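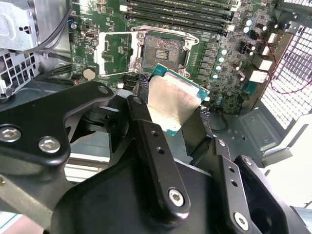
How a robot helps to repair computers

A computer repair workshop takes in machines that have stopped working and machines that are too slow for their owners. At the Junurari workshop in Sestimier, part of this work is now done by a robot arm. The arm is called Gukar. This page explains what it does, what the people do, and how their jobs have changed.

What is a CPU?

CPU is short for central processing unit. It is the part of a computer that follows instructions. When you press a key or open a game, the CPU does the calculations that make something happen.

Most of a CPU cannot be seen. The working part is a thin piece of silicon, and it sits under a metal lid called a heat spreader. The lid carries heat away, as a CPU gets hot when it is running.

The CPU fits into a socket on the motherboard, the large flat board that joins the parts of the computer together. In one common type, called an LGA socket, the socket has many tiny springy pins and the CPU has flat gold pads. Each pad must touch the correct pin.

Why is fitting one difficult?

The pins are thinner than a hair and bend easily. A bent pin may not touch its pad, and then the computer may not start. Straightening a pin takes a steady hand, a magnifier and sometimes a whole afternoon.

A CPU must therefore go in the right way round, flat, and without sliding. It is not pushed. It rests on the pins under its own weight, and then a metal frame called the load plate is closed over it and locked with a lever. The plate does the pressing.

A person can do this well. Doing it many times in one day is harder. Fingers get tired, and the inside of a computer case has sharp edges and not much room.

What does the robot do?

Gukar has an arm with joints, and at the end of the arm is a gripper. A gripper does the job of a hand, but it has fewer fingers. Gukar's has 2. They hold a CPU by its edges, so that the gold pads are not touched.

The job is divided into steps:

1. A technician opens the case and removes the old cooler and the old CPU.
2. The technician looks at the socket pins through a magnifier and swings the load plate open.
3. Gukar picks up the new CPU from a tray.
4. Gukar moves it over the board, turns it until its corners match the socket, and levels it.
5. Gukar lowers it slowly and lets go.
6. The technician checks it, closes the load plate and fits the cooler.

Sensors in the wrist measure how hard the gripper is pushing. If the push is greater than a set limit, the arm stops and a yellow lamp comes on. It does not try again until a technician has looked.

Who tells the robot what to do?

The robot does not know what a computer is. It follows a program called Chien, which stores a set of movements for each kind of motherboard. When a new kind arrives, a technician moves the arm by hand to the correct places and Chien records them. This is called teaching. Teaching one board takes 55 minutes if all goes well.

Chien holds 401 boards at present. Older computers are often not among them, and those are still done entirely by hand.

What has changed for the people?

Before the robot came, the technicians at Junurari placed every CPU themselves. Now they spend less time on that and more on finding faults, which means working out why a computer does not work. A robot that can lower a part into a socket cannot tell that a strange noise is coming from a loose fan.

Some changes were not popular. The bench had to be moved away from the window, as sunlight confused the camera. The technicians also have to work at the robot's pace for part of the day, and it is slower than they are on a simple job. One technician asked to stay on hand repairs only, and does.

There are new tasks too. Someone has to clean the gripper fingers each morning, keep the program up to date and write down every stop. Two technicians went on a course to learn this - it lasted until the end of December - and they now teach the others.

Did anyone lose their job? At this workshop, no. In other places machines have replaced some workers, and people do not all agree on how fast this should happen or who should decide.

Words to know

Gripper: the part of a robot that holds things.
Heat spreader: the metal lid on a CPU.
Load plate: the metal frame that holds a CPU down in its socket.
Motherboard: the main board inside a computer.
Sensor: a device that measures something, such as force or light.

Page last checked: Tue 30 November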